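Gripper drops soft items when lifting, holds rigid ones fine

Posted in Workshop Builds > Arms and Grippers
3 replies, 103 views

Jonatan Nordin
I have a six-axis arm on a tabletop in a shared workshop, running a homemade controller with a two-finger gripper. The fingers are driven by one motor through a lead screw. Closing force is limited in software by motor current. There is no force sensor in the fingers.

Rigid objects are no problem. A block or a plastic canister gets picked up and placed in a box every time. Bread and pastries are the trouble. The fingers close, the current limit trips, the controller reports a grasp, and the arm lifts with nothing in the fingers or with the bread hanging by one edge. If I raise the limit, the bread is crushed and then it slips anyway.

Things I have tried:

Current limit from 21 percent to 39 percent of rated. Below the low end the screw friction alone trips it. Above the high end I get crumbs.
Slower closing speed. Small improvement.
Rubber tape on the finger pads. Made it worse on anything with a dry crust.

The encoder reads 2961 counts fully open and zero fully closed. The approach is straight down, the height comes from an overhead depth camera, and the target is the center of the detected object. Control loop is the stock Hinar one with my own grasp routine on top. Is this a force problem or do I need different fingers?

Wiroj Nilsuwan
Get a vacuum gripper. Two fingers are the wrong tool for food.

Rajitha Paul
Vacuum will not seal on bread. The crust leaks and the crumbs end up in the filter. I would stay with the fingers.

I don't think force is your first problem. You are using current as both the stop condition and the success condition, and for a soft object those have to be separate. Bread has no sharp contact point. The current climbs slowly over several millimeters of travel, and at the settings you give, a large part of what you measure is the screw. Use position to decide when to stop and keep current as a safety cutoff.

1. Close the gripper on nothing and log current against encoder counts over the full stroke. Do it ten times and take the mean. This is your friction curve.
2. Subtract the curve from the live reading while closing. The remainder is a usable estimate of pad force. It won't be accurate, but it will be repeatable.
3. Record the encoder position where the remainder first leaves the noise band. Call that contact.
4. Continue a fixed distance past contact and hold position. I use 3 mm for rolls and 5 mm for sliced loaf.
5. Lift 10 mm, wait half a second, and read the remainder again. If it has gone back to the noise band, the object is gone. Open and retry.

Do step 1 again whenever you grease the screw. Mine shifted enough after one greasing to give false contacts for an evening.

Also check your height. Depth cameras tend to return the top surface, and a lumpy object has several of those. If you descend to a fixed offset below the highest point, the fingers may only reach the upper part of the bread, and closing there squeezes it out downward. Take the median depth over the object mask and go down until the tips are 2 mm above the plate. If the plate has a rim, model it, or you will hit the rim when the food is off center.

Remove the rubber tape. On crust it holds the crumbs and then slides on them. Bare plastic with shallow horizontal grooves works better and can be washed.

Jonatan Nordin
Logged the friction curve. It is not flat. There is a bump near the middle of the stroke that is higher than my old limit, so every grasp at that width was tripping on the screw. That accounts for the bread, which is about that wide, and the block is narrower. I will put the position hold in next. Can I keep the same routine for the rigid objects?

Auður Lauritsen
Agree with Rajitha on separating the two conditions. To the last point, yes, with one change. After contact, look at the slope of the remainder over the first millimeter. If it is steep, treat the object as rigid and stop on force. If it is shallow, stop on distance. One threshold covers both cases and you don't need object labels.

Two additions from my own build, which is a Nuretti arm with printed fingers.

The arm has to be stiff in Z during the close. Mine sagged under its own weight when the wrist was far out, and the gripper ended up pushing down on the food while the fingers moved. The log showed a good close and the roll was flattened from above. Put a limit on downward force, or back off 1 mm before closing.

Test with the plate in different positions, including near the limit of reach. A routine tuned in the middle of the table will pass there and fail further out, where the wrist angle error is larger. I leave the plate, the box and the rigid test pieces out together so that both branches of the slope test get run in the same session, and I change the layout between runs.
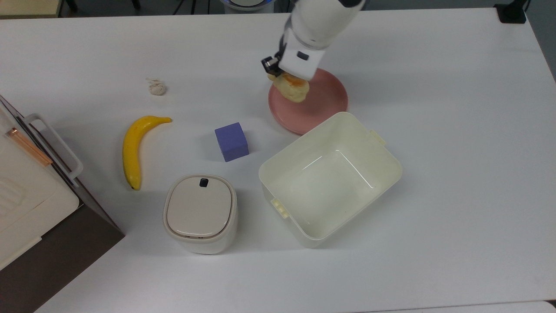
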